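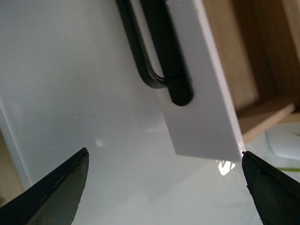 A white panel at Gridberg, July 9, 2021.

Felicja Domański has been painting signs by hand long enough to have painted over some of her own. The bakery in Dullen is on its third set of letters, and she did the first two as well.

"The first one was a bit ordinary," she says. "The S leaned. I drove past that S for years."

She trained as a bookkeeper and kept the books for a hardware shop until the owner asked if anyone on staff had tidy handwriting. He wanted the prices done on the front window. She did them in poster paint with a school brush, and the butcher next door asked for the same. She bought proper brushes after that and went to night classes two towns over, where the teacher made everyone paint straight strokes for the whole first term.

"Just strokes. Down, lift, down, lift. I thought I'd wasted my money," she says. "Then we started on the alphabet and I could already do half of it."

These days she works under the name Gridberg and takes on shopfronts, honour boards, the odd horse float and, in summer, boats. Boats are her least favourite. The owners want to stand beside her, she says, and they change the name halfway through.

She charges $300 for a small shop sign with one line of lettering and $200 to touch up an old one. Gold leaf is extra and she quotes it on the day. A vinyl sign from a printer can be cheaper, and she tells people so.

"If you're only going to be in the shop for a year, get the vinyl. I mean it. I'm not going to talk you out of it and then have you cross with me."

Most of the hours go into layout. She draws the letters full size on brown paper, pricks holes along the lines with a small wheel and dusts chalk through them to leave a faint outline. The paper patterns are kept in rolls. When a truck took out the front of the Womik Hotel, she had the pattern for the old sign on a shelf and could put the letters back the way they were.

"They asked if I wanted to freshen it up. I said no, people know it like that."

Spacing is what she sees done badly. People measure the gaps with a ruler and the word comes out wrong, she says, with A and V drifting apart and the straight letters crowding together. She turns her drawings upside down to check them — it stops her from reading the word.
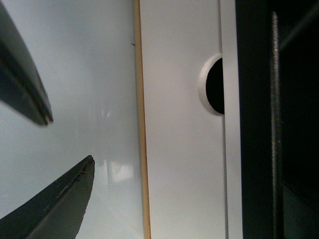 One reader wrote to us after our March piece on main streets to say that hand lettering is a luxury, and that a shop struggling with rent would do better to spend the money on stock. Domański has heard it before and doesn't argue much.

"Could be right, for some of them," she says. "But I've had shops tell me people came in because they saw me up the ladder. You get a lot of chat from a ladder."

She has no apprentice. A school leaver did a few Saturdays with her last year and was good, but got a full-time job at the dairy. She'd take somebody else on if they asked, provided they didn't mind doing strokes for a while.

Her next job is the honour board at the Hamdan bowls club, where the names have run out of room. She is working out whether to make the letters smaller or tell the club to buy a second board.

"They want smaller," she says. "I've told them to stand at the bar and try to read it."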